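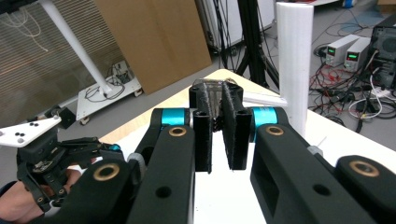 Beathag Lamont has mended bowls for most of her working life, and for the last four years she has taught other people to do it too. She runs the Nakex repair course, which moves between borrowed rooms and has no address of its own. When I asked what she looks for in a room, she started with the table. "White or close to it, and flat. A chip the color of cream is hard enough to find." The white tabletop with the strip of light wood at its far edge suits her, and so does the window on the left, where horizontal blinds cover the glass. She would rather work by soft light. Direct sun puts hard shadows inside a bowl, she says, and people start filling shadows.

Lamont came to ceramics through a job in the stockroom at Drelach, a tableware shop where breakages went straight into a bin. She asked if she could take them home. By the time she left she had 200 pieces in boxes under her bed and in the hall.

"I was bad at it for a long time," she says. "I used too much glue. Everybody does."

Her students now are mostly people with one thing they want to fix. Khrystyna-Mariia Kovalchuk brought a serving dish that had been her grandmother's. Fulvio Sartori arrived with a coffee cup from a set of seven and told her he only wanted to learn enough to repair that one cup. He is now on his third course.

I asked whether people are disappointed when they find out how slow it is.

"Some are. The first evening we don't glue anything. We wash, we dry, we lay the pieces out and we draw them. Lukian Tymoshchuk told me he had paid for a drawing class by mistake. But he did the drawing, and when two of his pieces got swapped he could see it right away."

She is particular about how a broken piece is held. A bowl set down on its foot is fine for looking at, she says, but as soon as you want to work on the rim you need it supported at an angle, and you need both hands free.

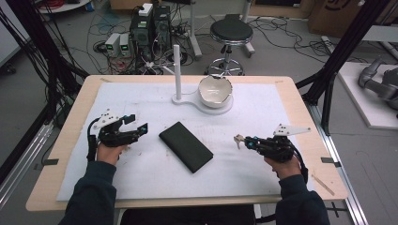 Paper goes down before anything else on Lamont's tables. She buys it by the roll from Marchuk, cuts it long, and uses the same sheet until it is too marked to read. Those marks are useful to her. The sheet under the stand has pencil marks on it and faint reddish-brown stains, and she would not change it yet. The stand has a tall post on one side and a round cradle on the other, and the white bowl sits in the cradle with its jagged rim exposed. "With a rim like that you can get at the edge from any side," she says. "You don't have to put your fingers on it, and you don't have to keep turning the bowl over."

What about the missing parts? If the pieces have been kept, she fits them dry first, with tape, and checks each join with a fingernail. If a piece is gone, she builds the gap up with filler in thin layers and leaves it overnight between coats. She doesn't try to hide the work. A repair that can be found again is easier for the next person, who may have better materials.

She does not use repaired bowls for hot food and tells students the same. Fruit is all right, or keys.

I asked about the worst repair she has seen. She said it was one of her own, a milk jug she put together with the handle pointing slightly toward the spout. She still has it. Khrystyna-Mariia Maksymiv, who helps her set up, has offered to take it apart and start again, and Lamont has said no each time.

The next course starts at Arport and runs for nine evenings, with room for seven people. Students should bring one broken piece, every fragment they can find, and a soft pencil.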